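Why Does the Dishwasher Get to Have All the Fun?
Everyday Stuff, Explained
By Beatriz Vilela

Somewhere in your home there may be a box that washes dishes in the dark. You put in a plate with spaghetti sauce on it, you shut the door, there is a lot of sloshing, and later the plate comes out clean. People of the past would have traded a good goat for one of these.

Most kids think they know what happens in there. When I asked my nephew Valter, he told me the box fills up to the top like a bathtub and the dishes swim around. It's a nice idea. It is also wrong, and Valter has asked me to say that he was only guessing.

A dishwasher is closer to a shower. A small pool of water collects at the bottom, and a pump shoves that water up into long flat tubes called spray arms. The arms have holes in them. Water blasts out of the holes at a slant, and the push of it makes the arms spin, the same way a lawn sprinkler does. No motor turns them in most machines. They whirl around on water power alone, flinging hot soapy water at everything in reach. Then the water drips down, goes through a filter that catches the peas, and gets thrown again.

This explains the rule that grown-ups care about more than almost any other, which is the rule about how to load the rack.

A plate has to stand up. If it lies flat, water hits the bottom side and the top side just sits there, still wearing its ketchup. The rack has rows of thin prongs to hold plates on edge. The prongs are called tines, like the tines of a fork, and now you know a word that will help you win an argument some day.

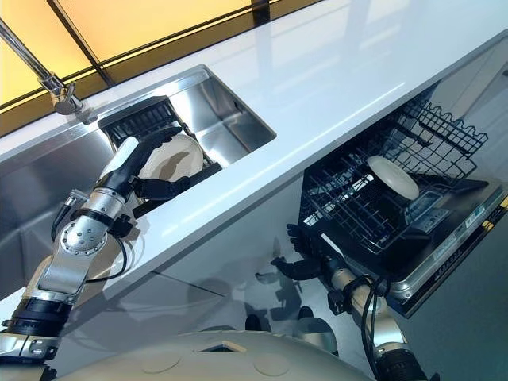 Plates also need room to breathe. Two plates pressed together are like two slices of bread in a sandwich: the spray can't get at the filling. One plate to a slot. If your family is the kind that crams in 11 plates where the rack wants fewer, you will meet some of those plates again tomorrow, crunchy.

Now, the sink. You might think that once you own a dishwasher the sink can retire. It can't. The sink is the waiting room. Dishes go there before the machine, while somebody decides whose turn it is (a process that takes longer than the washing). Big lumps of food should be scraped into the trash or the compost first. You don't need to scrub the plate until it sparkles, though. My neighbor Horácio Marinho washes each dish by hand and then puts it in the dishwasher, and I have given up trying to talk to him about it.

Sinks have a hole in the bottom called the drain, and a drain often has a strainer, a little metal cup full of holes. Water goes through. Noodles don't. Emptying the strainer is nobody's favorite job, and it builds character, or so I was told every time it was my turn.
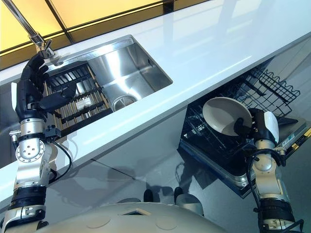

Some people keep a rack in the sink too. It holds dishes up off the bottom so that water can run away underneath them. Dishes dry much faster with air on both sides, for the same reason a wet towel dries on a hook and stays gross on the floor. You know which towel I mean.

So why does the soap work? Grease and water don't mix. Pour water on a buttery plate and it beads up and rolls off, looking offended. A bit of soap is made of tiny things called molecules, and each one has 2 ends. One end likes water. The other end likes grease. The soap grabs the butter with one end and the water with the other, and off they all go down the drain together.

Dishwasher soap is a special kind that hardly makes any bubbles. Please remember this. When I was nine I used the regular squeezy kind in my grandmother's machine, and the foam came out from under the door and went looking for the cat.
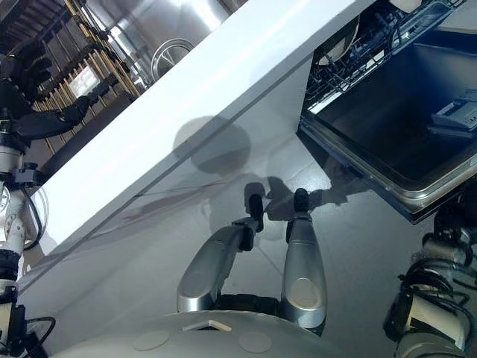

The door is worth a look as well. It folds down flat like a drawbridge, and the racks roll out toward you. Don't sit on it. Don't let your little brother sit on it. Around the opening runs a rubber seal, and when the door is latched the seal keeps the storm inside. Open it in the middle of a wash and the machine will stop and sulk.

When it's time to unload, start with the bottom rack. Cups on top like to save a puddle in their hollow undersides, and if you pull those out first, the puddle lands on the dry plates below. Then you get to dry them after all.
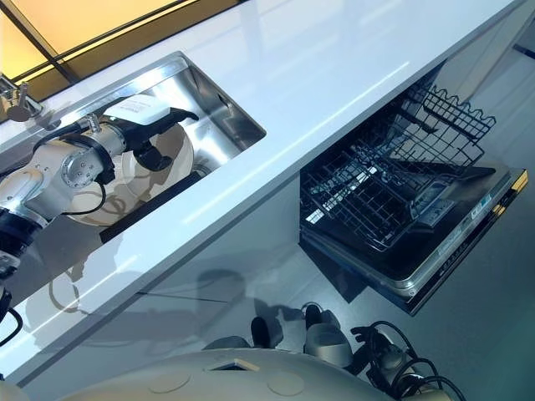 Why are plates round?
Mostly because of how they were first made. A potter shapes clay on a spinning wheel, and things that spin come out round. Round plates also have no corners to chip or to hide old gravy in. Square ones do exist, and they are fine, but try getting the last of the gravy out of a corner with a spoon.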